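Início Contos Ensaios Arquivo Assinar
Pesquisar nesta revista

A bancada emprestada

Farooqui

Quando cheguei a Herkthorpe, em fevereiro, com uma mala que não fechava bem e um caderno novo comprado na estação, disseram-me que ia trabalhar numa bancada que não existia. Achei graça, claro (eu achava graça a tudo nessa altura), e só ao fim da tarde percebi que era mesmo assim. A bancada verdadeira estava dois pisos abaixo, fechada à chave e prometida a outro grupo até à primavera, e a mim cabia-me a do Flidis, o simulador, onde havia a mesma placa cheia de furos, os mesmos suportes negros de dois andares, e até o tampo de madeira a espreitar por baixo, como uma combinação debaixo de uma saia curta.

O trabalho, dito depressa, era ensinar um braço a levar placas de plástico de um suporte para outro. Dito devagar, como a minha orientadora gostava de dizer as coisas, era descobrir quanto do mundo se pode inventar antes de o braço deixar de acreditar nele. O método cabia em meia página. Fazíamos 200 ensaios com a luz sempre no mesmo sítio, outros 200 com a luz a passear pela sala, e depois comparávamos. Chamámos-lhe Buvex, que era o nome de um detergente da minha avó, e ela, que nunca quis saber de robôs para nada, ficou tão contente com a homenagem que me mandou um bolo pelo correio!

Foi com a luz parada que tudo correu bem demais. O braço descia, pousava, subia, e eu ficava a vê-lo com o chá a arrefecer, orgulhosa como se lhe tivesse dado de mamar. Depois mudei a luz, só um bocadinho, e a sombra do suporte maior estendeu-se pela placa furada. O braço hesitou. Chegou-se à beira da sombra e ali ficou, com a garra roxa suspensa, como o cão da minha tia à porta da cozinha, que sabe que não pode entrar e também não sabe ir-se embora.

Falhou 35 vezes nesse dia. Escrevi o número no caderno e sublinhei-o com tanta força que passou para a folha seguinte.

— Ele não aprendeu as placas — disse a minha orientadora, puxando uma cadeira. — Aprendeu a tarde.

E era isso. Tinha decorado aquela única tarde imóvel que eu lhe dera, com as sombras arrumadas sempre no mesmo lugar, e guiava-se por elas como quem volta para casa pelo cheiro da padaria. Passámos então três semanas a dar-lhe outras horas: manhãs, lâmpadas fracas, um meio-dia cru que nunca entrou por janela nenhuma de Herkthorpe. Às vezes errava de uma maneira nova e eu ficava quase comovida. No fim falhava duas vezes em cada 200, e sempre com a placa de cima, que escorregava para um lado por razões que não tinham nada a ver com a luz e que deixámos para outro artigo. 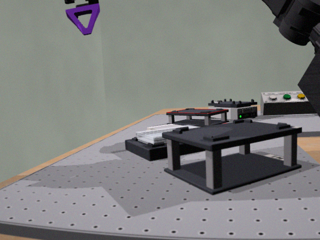 Vol. 2, n.º 3 | p. 35

Na noite em que desceram o programa para a bancada verdadeira, eu não quis ir logo. Fiquei lá em cima com o Flidis aberto, a olhar para o suporte debruado a vermelho e para a luzinha verde do aparelho ao lado, e mudei a luz uma última vez, para o lado da parede. Depois vesti o casaco e desci os dois pisos pela escada.

Contacto | © A revista e os autores | Voltar ao topo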